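Küche im Erdgeschoss, Haus Vasport

Die kleine Küche im Erdgeschoss wird seit Februar von drei Gruppen gemeinsam genutzt. Auf dieser Seite zeigen wir, wie der Platz um die Mikrowelle eingerichtet ist. Der Raum ist tagsüber offen, der Schlüssel für den Vorratsschrank hängt im Flur, Haken 4. Stand der Seite: 3. September 2022.

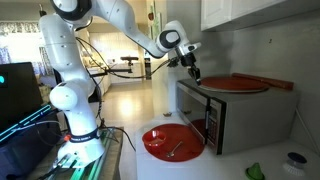
Darf man Sachen auf der Mikrowelle abstellen?

Leichte Dinge wie Deckel oder Untersetzer können dort liegen, solange die Lüftungsschlitze frei bleiben. Schweres Geschirr gehört in den Schrank.

Platz an der Mikrowelle: Oben auf dem Gerät liegt eine runde Scheibe in Rotorange. Der Tisch davor hat eine Holzplatte, der man den Gebrauch ansieht. Sie soll im Winter abgeschliffen und neu geölt werden.

Reinigung: Der Innenraum wird freitags ausgewischt, der Drehteller kommt dabei in die Spüle. Bitte keine Scheuermilch verwenden. Das Mittel steht unter dem Becken.

Defekte bitte unter der Durchwahl 896 melden und die Raumnummer 176 angeben.

Weitere Galerien
Teeküche Nirkthorpe, neue Regale
Vorratsschrank Isolar, vorher und nachher
Esstisch und Stühle im Raum Luo
Geschirr sortieren im Februar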